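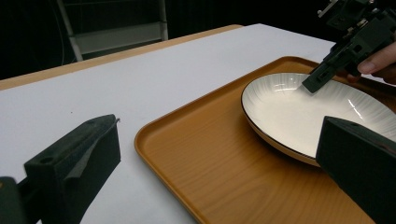 WARUVDALE, August. Lidura has released the Boltholm tableware set, a matched tray and plate intended for cafeterias, guesthouses and home dining. The set consists of 2 pieces, sold together under item number 1116.

The Boltholm tray is rectangular, with a flat bottom and a rounded, raised lip. It has an orange-amber finish with a printed wood-grain pattern that runs lengthwise. The lip is continuous through the corners, which leaves no seam on the inner surface where crumbs or liquid can collect. The print is sealed under the top coat and does not require oiling.

The plate is round white ceramic with a shallow well and a thin dark brown rim. Fine radiating lines cover the inner slope. The plate stands on a foot that holds it slightly above the tray, so the edge can be gripped from the side during table setting and clearing. Glaze is applied to the full upper surface.

Development took place at the company's Bozkurt workshop, where trial sets were placed on tables and cleared again over 765 handling cycles. Lip height was increased after the first series, when plates shifted during carrying. The foot was widened at the same stage. No change was made to the rim color.

"The tray and the plate were drawn together, and the well depth was fixed only after the lip was settled," said Jade Bouchard, product manager for tableware at Lidura. "Most of the work was in the corner radius."

The first production run is 1793 sets. Orders from food service customers will be filled first, with retail shipments to follow from the Waruvdale warehouse. Replacement plates can be ordered separately. Replacement trays will be offered once the first run has shipped.

Care instructions are printed on the carton. Abrasive pads should not be used on either piece.

Media contact: Jade Bouchard, Lidura, Waruvdale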